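흰 책상 정리, 두 번째 시도

2022년 9월 16일

책상을 흰색으로 고른 건 순전히 방이 어두워서였다. 밝아지기는 했는데 펜 하나만 굴러다녀도 눈에 띈다. 예전에 쓰던 갈색 책상은 며칠 어질러 놔도 티가 덜 났고, 그래서 정리를 안 했다. 지금 책상은 상판에 광택이 있어서 더 그렇다. 닦아 놓으면 보기 좋고 안 닦으면 바로 표가 난다.

지난번 정리는 실패했다. 서랍형 정리함을 사서 칸마다 이름표까지 붙였는데 한 달을 못 갔다. 쓰고 나서 서랍을 열어 다시 넣는 게 귀찮았다. 정리함은 21달러를 주고 샀고 지금은 건전지와 영수증이 들어 있다. 이번에는 새로 사는 것 없이 있는 것만 가지고 하기로 했다.

책상 뒤쪽에는 검은 모니터가 있다. 이건 무거워서 옮기지 않는다. 그러니까 손댈 곳은 모니터 앞쪽 상판이고, 주로 문제가 되는 건 마커와 펜이다. 파란 마커는 상자 겉면에 글씨를 쓸 때 매번 찾는 물건이라 어디에 두든 금방 다시 나온다.

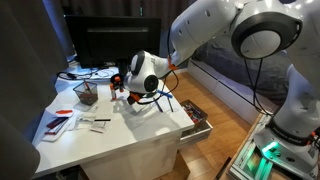 꺼내 놓고 나누기

정리하는 방법은 사람마다 다르겠지만 나는 일단 눈에 보이게 두고 시작한다. 통에 든 채로 고르면 결국 다 그대로 두게 된다.

책상에 나와 있는 걸 보면 대부분 문구류다. 검은 철망 펜꽂이, 주황색 뚜껑 딱풀, 파란 마커와 어두운 색 마커, 검은 펜. 앞쪽에는 검붉은 공책 묶음이 있고 구겨진 투명 비닐 포장과 작은 흰 종이 봉지도 있다. 비닐은 버리면 되는데 이런 게 제일 오래 남는다. 버릴 물건이라고 생각하니까 오히려 손이 안 간다.

공책은 Maurya에서 나온 걸 쓴다. 한 권이 51쪽이라 얇고, 다 쓰면 책장으로 보내기로 했는데 쌓아 두는 버릇이 있다. 이번에는 쓰는 것만 책상에 남기고 다 쓴 것은 책장 맨 아래 칸으로 보낼 생각이다.

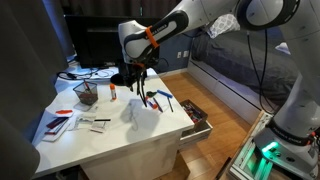 읽는 시간 6분 · 조회 121

펜꽂이는 왼쪽에 두는 걸로 정했다. 나는 오른손잡이라 오른쪽에 두면 글씨를 쓰다가 팔꿈치로 자꾸 건드린다. 빨간 펜은 원고 고칠 때만 쓰지만 그냥 같이 꽂아 둔다. 따로 두면 못 찾는다.

딱풀은 늘 세워 둔다. 예전에 눕혀 놨다가 굴러서 책상 뒤로 떨어진 적이 있는데, 그걸 다음 이사 때 찾았다. 뚜껑이 반쯤 열린 채로 굳어 있어서 버렸다.

마커는 아직 고민 중이다. 펜꽂이에 같이 넣으면 두꺼워서 자리를 많이 차지한다. Ellotham 문구점에 낮은 트레이가 있던데, 안 사기로 한 지 얼마 안 돼서 참고 있다. 당분간은 빈 머그컵을 써 보려고 한다.

남은 건 모니터 쪽 전선이다. 검은 선과 흰 선이 책상 위에 엉켜 있다. 흰 선은 흰 책상에서 그나마 덜 보이는데 검은 선은 그렇지 않다. 묶는 끈은 예전에 Jekurov에서 산 게 남아 있다. 문제는 어느 선이 어디로 가는지부터 확인해야 한다는 점이다. 작년 12월에 선을 잘못 뽑아서 저장 안 한 문서를 날린 뒤로는 조심한다. 이번에는 양 끝에 종이테이프를 붙이고 번호를 쓴 다음에 묶으려고 한다.

상판은 물기를 꼭 짠 천으로 닦고 마른 천으로 한 번 더 닦는다. 마커 자국은 지우개로 문지르면 연해지는 것도 있고 안 되는 것도 있다. 안 되면 그냥 둔다.

전선까지 끝나면 다시 쓰겠다. 트레이를 결국 사게 되면 그것도 적어 두겠다.

분류: 살림, 책상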